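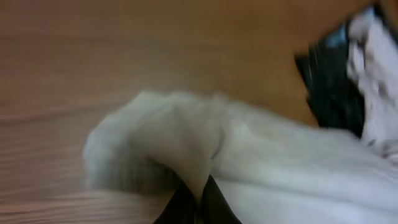

November 20, 2021

Laundry day, and I'm in a ridiculously good mood about it! I folded everything at the big table this time instead of on the bed, and I don't know why it took me so long to try. My back feels great. The Zinus is a good mattress but it's so low that I end up bent over like a shrimp, and then I get tired and lie down on top of the clean stuff and that's the end of folding.

Did the whites first. I love a white cloth on that wood, it looks like a bakery or something. Teodoro Barroso taught me his way of doing towels back in February (thirds the long way, then half, then half again) and I've finally got it without having to stop and think. They fit the hall shelf with the fold facing out and I keep opening the door to look at them.

Ulla called in the middle of it and I put her on speaker and kept going. She's found a flat in Tasangate with a washer right in the kitchen, and she talked for 50 minutes, mostly about the washer. I was so happy for her. She wants me to come up and see it before she's even unpacked, and I said yes before she'd finished asking.

Then on to the khaki. I like that cloth so much, the way it goes soft in the wash and still holds a crease if you press it down with the side of your hand. It bunches at the end, though, and I have to pull it out flat along the seam and start over. I don't mind. The light comes across the table in a big pale patch and you can see every line in the grain, and I stood there for a while just running my thumb along it.

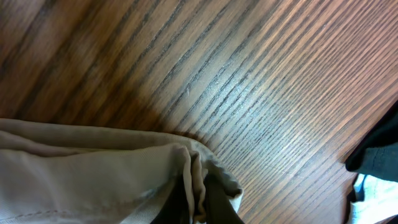 Still to do

Sew the button back on the gray shirt. The spare is in the Botha tin with the needles, I'm nearly sure.

Wipe down the table before supper, there's lint on it.

Find 4 more hangers, the good thick kind.

Write Ulla Rønning's new address in the book while I still have the envelope it's on.

Wash the blanket tomorrow if it's dry out. It takes 60 minutes on the long setting, so start it before breakfast and hang it while the coffee's going!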